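Folding and Packing T-Shirts: Frequently Asked Questions
Endthorpe Clothing Exchange
Last updated 2024-08-10

These are the questions we get most from people sorting shirts at home before bringing them in. If yours isn't covered, ask for Evie Rudd at the Sedgwick counter.

Do I have to fold my shirts before I drop them off?

We'd like you to. Folded shirts go straight into the bins, and loose ones wait until someone has time. Any neat rectangle that fits the bin is fine.

What kind of surface works best?

A table big enough to lay the whole shirt flat, sleeves included. Cover it with clean kraft paper if the top is rough or stained. Tape lines on the paper make it easier to keep the folds straight. A bed will do if you have nothing else, but the fabric tends to sink and the folds come out uneven. 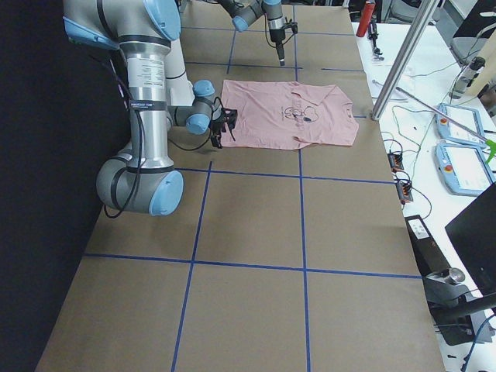
Pink T-shirt on kraft paper, with blue tape lines marking out the table.

Do wrinkles matter?

Small ones don't. Smooth the shirt with your hands from the collar down, pull the hem even, and start folding. We don't iron anything that comes in — if you want it ironed, do that at home.

Which way do you fold?

Lay the shirt face down. Bring one side in to the middle, turn the sleeve back on itself, and do the same on the other side. Then fold the bottom up to the collar. Our bins take a folded shirt up to 9 inches wide, so a large adult shirt may need its sides brought in farther.

My rectangle always comes out crooked. What am I doing wrong?

Usually the two sides weren't brought in by the same amount. Open it back up to the first fold and line the edges up again. Pulling on a finished fold only stretches the collar.
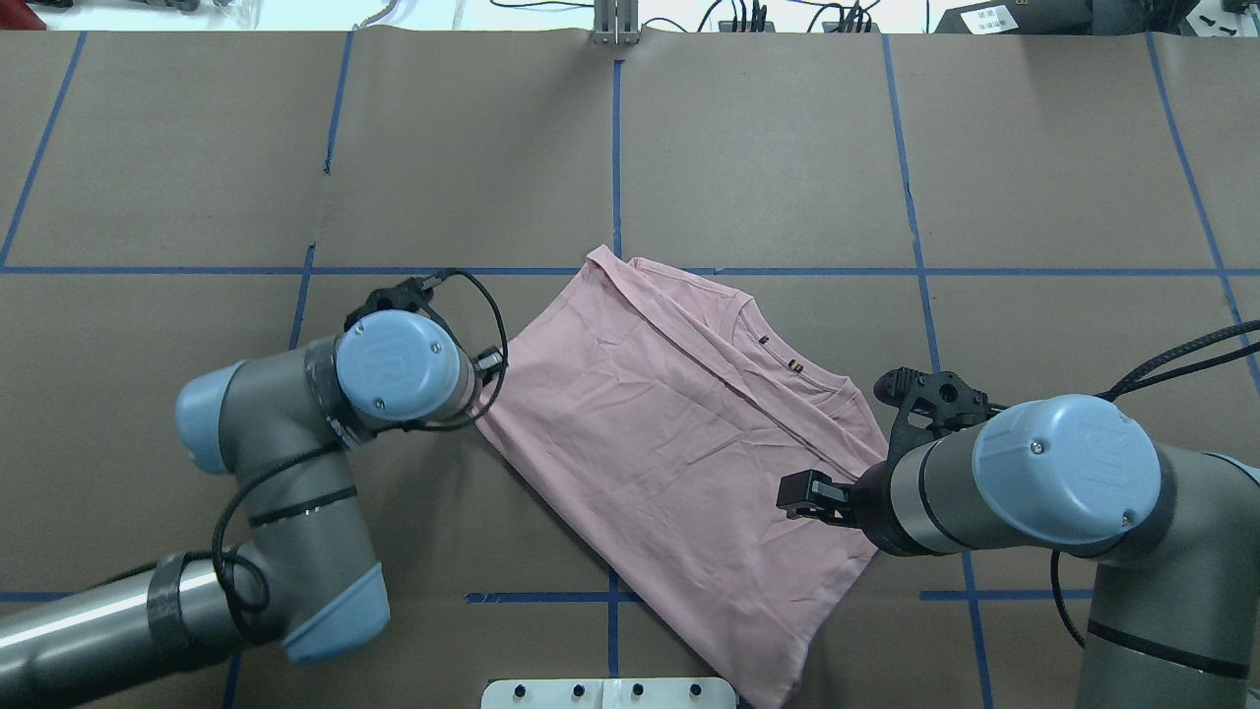 Partly folded, with the ribbed collar along a folded edge.

Should I cut out the neck labels?

Please leave them in. We sort by the size on the label, and a shirt without one has to be measured.

Do you take shirts with cartoon prints?

We do, in children's and adult sizes. Cracked or peeling prints go to the rag bin.

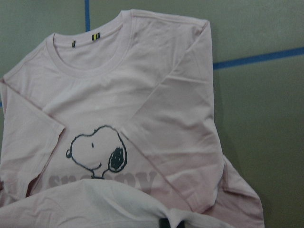
How many shirts can I bring at one time?

The limit is 40 per household per visit. For a bigger load, call Engelbert Tanner at the Grarkton storeroom and he will set a time for you in August.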